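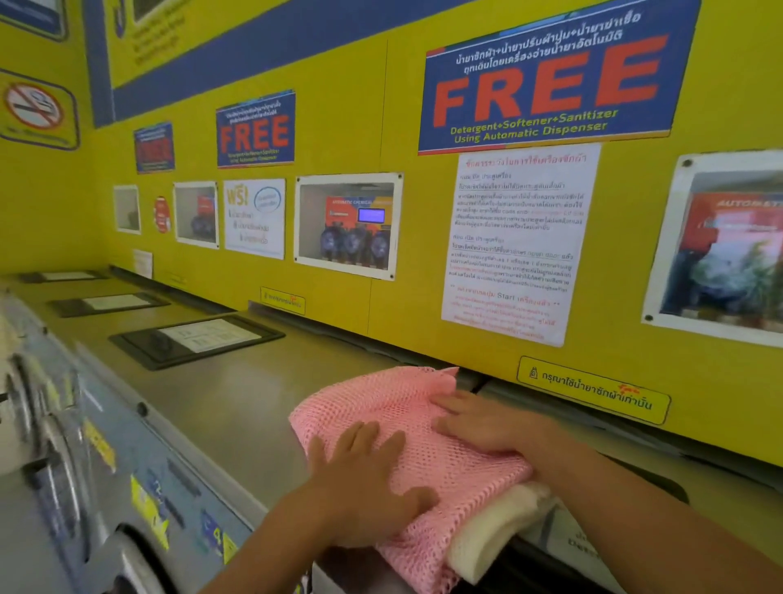
Raimonds Strazds wrote:
Backer 1318 here. I put money into the Altetti travel blazer on Fondex in January and so far own 19 updates and no blazer. The updates are well made, at least.

Rasa Vanags, 1 Aug 2019
Mine came last week. Five hidden pockets, one of which I still can't find. Fits nicely across the shoulders — less so anywhere I've eaten.

Priit Rimkutė
It's a polyester jacket with a zip. Poltovik do the same thing in an actual shop, with a door.

Rasa Vanags
The Poltovik one creases if you look at it. I've owned both, sadly.

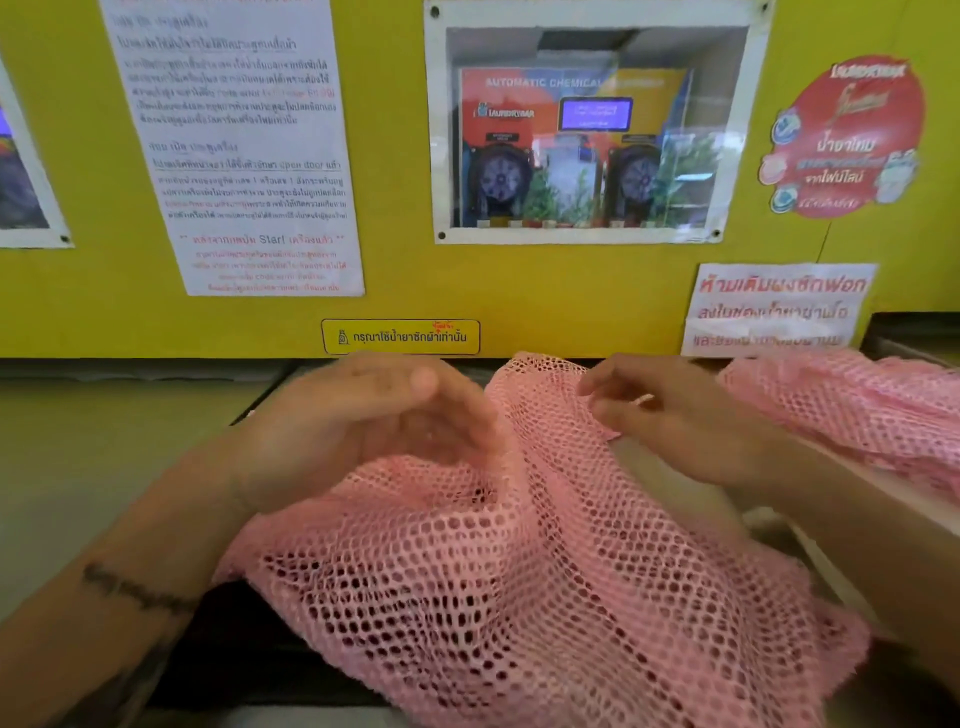

Reet Paulauskas wrote:
Sorry Rasa, can't agree. I've had the Poltovik two years and it comes out of a suitcase flat. The Altetti lapels curl like old sandwiches.

Raimonds Strazds
I'd be glad of a curled lapel. Update 20 has just arrived and it's about buttons.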